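Workshop tips: getting a rented bench arm going in an afternoon

Posted by Kenna Niven, November

Quick notes from the Iltix bench arm rental, the 60 day one. Writing these while I still remember, so excuse the mess. Short version up front: good kit, weak manual, cables too short. Would rent again.

Before it shows up

Clear the bench. No, more than that. The arm swings wider than you think and it will find your coffee.

Measure the doorway. The crate is 70 pounds and doesn't like stairs.

Bolt it down. The clamps they send are fine for a slow demo, not for real work. I used four bolts through the platform, snugged up by hand first, then a quarter turn each going round in a cross.

Wipe the platform with a barely damp rag, let it dry. Grit under the base makes the whole thing rock and you'll chase that for an hour.

Cables

Leave slack. Big loose loop behind the base, nothing tight at the plug. Run the arm to both ends of its reach BEFORE you tie anything.

Velcro ties, not zip ties. You will redo it.

Power off before you touch the connector. Yes every time.

Marker sheets

These are the printed square patterns the camera looks for. The kit comes with a pack of 10 and I ruined half of them in a morning.

- Print spares at 100 percent. Turn off "fit to page". This one cost me a whole evening.
- Matte paper if you have it. Glossy works but a lamp right overhead washes out the pattern and the camera looses it.
- Tape the corners flat, low tack tape. Curled paper reads wrong.
- Don't write on the white border. Duangjai Nilsuwan wrote the date on one of ours and it quit reading.

Cubes

Practice on cubes before you let it near anything you like. Iltix sells a set, or print your own. Layer lines don't matter, they even help the grip a little. Let the parts cool all the way before pulling them off the plate or the bottom edges warp and they sit crooked.

Stick the pattern on more than one side. If the arm sets a cube down wrong it can still find it again.

Put up a low wall round the work area. Ours is printed in short pieces and joined end to end, white so dropped parts show up. Best thing we did all week. No more crawling under the bench.
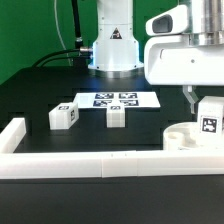
Marker sheet in front of the base, cubes out, rails up.

Speed

Start at 13 percent. Sounds silly slow. Do it anyway, one full cycle, hand near the stop button. Then bump it up a bit at a time.

Fingertips: wash with dish soap, dry well. No solvent, it clouds the plastic.

What I'd skip

The Horkisance add-on tray. Nice looking but you can print a round one with a cup in it overnight.

The phone support plan. Email got me an answer by 4 pm the same day, both times.

What I'd pay extra for

Longer cables!! And the spare finger set. You'll snap one teh first week.

Sending it back: keep the foam, all of it, and take a picture of how it was packed. Base goes in first, arm folded, cables coiled on top in a bag.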